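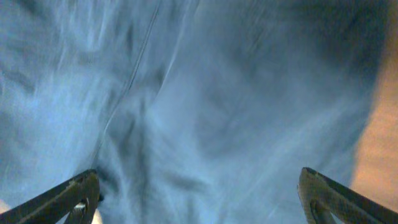
I bought the Vunda audio guide before our trip to Italy in July, mostly because I was tired of standing in front of old palaces with no clue who had lived in them. It's a little player that hangs around your neck, loaded with walking tours of historic houses and villas, and it cost me $217 with the Tuscany and Veneto packs. The plain one with no tours is cheaper, but then you're wearing a very dull necklace.

First the good stuff. The narration is terrific! Whoever wrote the scripts loves gossip, so you get the unpaid painters and the daughter packed off to a convent, plus a whole feud over a garden wall that went on for three generations. I'd read two guidebooks on the same villa and neither one mentioned the wall. There are 1,130 stops in the two packs together and I must have listened to a couple hundred, some of them in bed at the hotel with my shoes off.

Finding the stop you want is another story. Each one has a number, and you punch it in with three tiny rubber buttons - up, down and OK. Getting to stop 239 from stop 40 means holding "up" and watching the digits crawl. Overshoot and you crawl back. My old Itelex player had a regular keypad and I missed it every single day. The Vunda does remember where you left off, which helps if you do the rooms in order, but I never do the rooms in order (I go straight to the kitchens).

Battery life was fine. I got a full day out of it with the volume up, and it charges overnight from a USB plug. You'll need your own adapter for the wall. The earpiece that comes with it pinched, so I swapped in a pair of cheap Emov earbuds from home and they sounded better anyway.

One gripe about the content. The family trees are read out loud, and after the fourth Lorenzo I was lost. The paper booklet from Figueiredo, who publish the scripts, has them all drawn out, but it's sold separately and the print is small. I'd still get it. Mine is covered in pencil now.

Also, a few of the tours are out of date. One palace had moved its ballroom entrance to the courtyard side, so I spent ten minutes hunting for a staircase that's closed to visitors. There's supposed to be an update you can download, but I haven't gotten it to install on my computer yet.

Four stars from me. If you only want dates and architects, a paperback will do you fine. If you like the people in the portraits, get this one, and bring your own earbuds.

Posted October 1, 2010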